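Handout 4: Handling rules for thread and other soft material

Contact force stays under the limit on the Statport card. Fingertips are checked every 50 cycles and changed at 100. Loose thread is kept clear of metal gripper parts - frayed ends above all.

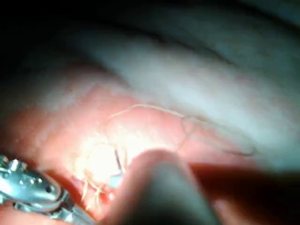
Amparo Palacios would add that a force limit means little without a speed limit beside it, and that the two should be logged together.

Both values go on the Flasska sheet before the arm is enabled. See rule 63 for restart after a snag.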